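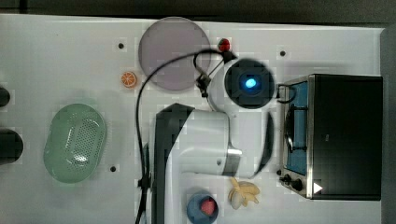
Azra Softić wrote to us that she would pay for a kitchen robot tomorrow if it could only clear the table after supper, and she asked if it is too early to hope. She has arthritis in both thumbs, so for her the question is a serious one.

My answer is that it is too early for supper, but maybe not so early for one small part of it. An arm that is fixed in one place can pick up a thing, carry it over a short distance and put it down. Supper is a much harder job. The plates are greasy, the forks lie under the serviettes, and somebody's grandchild has moved the bowl in the meantime.

I have read what I could find and I spoke with Hưng Từ, who repairs machines for Kakton. He told me that the difficult objects are the ones we never think about: a clear plate on a pale table, a soft fruit, a cup that has fallen over. A person's hand corrects itself without asking.
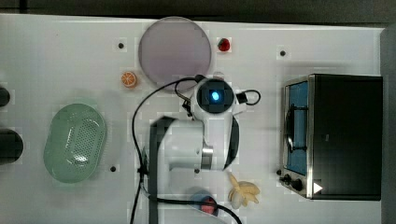
He also said that order helps a machine in the same way as it helps a tired person. So I have tried his advice in my own kitchen, with my own two hands, and I can recommend these habits whether you ever buy an arm or not.

Leave a hand's width between things on the counter. Fruit, bowls and colanders pushed together are knocked over together.

Give each thing one home and put it back the same way around, with the handle to the front.

Choose dishes in a colour that stands out from your counter. My mother-in-law has weak eyes, and she stopped chipping her plates after we changed from white ones to dark blue.

Do not lay bottles down on top of an appliance. They roll, and the top of an oven stays warm longer than you believe.

Keep cords away from the place where you set down plates.

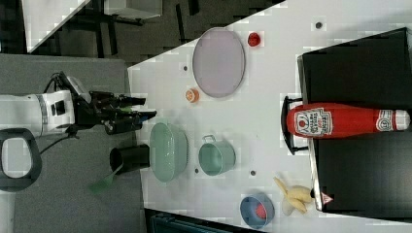
Bramwell Household Pages, No. 227

Beverley Heywood asks about folding laundry. I would wait. A towel has no fixed shape, and I have not yet seen a home machine which folds one faster than I do while listening to the radio. For floors the matter is different, and a simple robot vacuum is worth its price if you first pick up the socks and tie up the curtain strings.

For Azra, until something better comes, I suggest a light tray with two high handles that she can lift with her forearms, and a trolley beside the table. The Buto trolley has wheels that lock. Please test the lock in the shop before you pay.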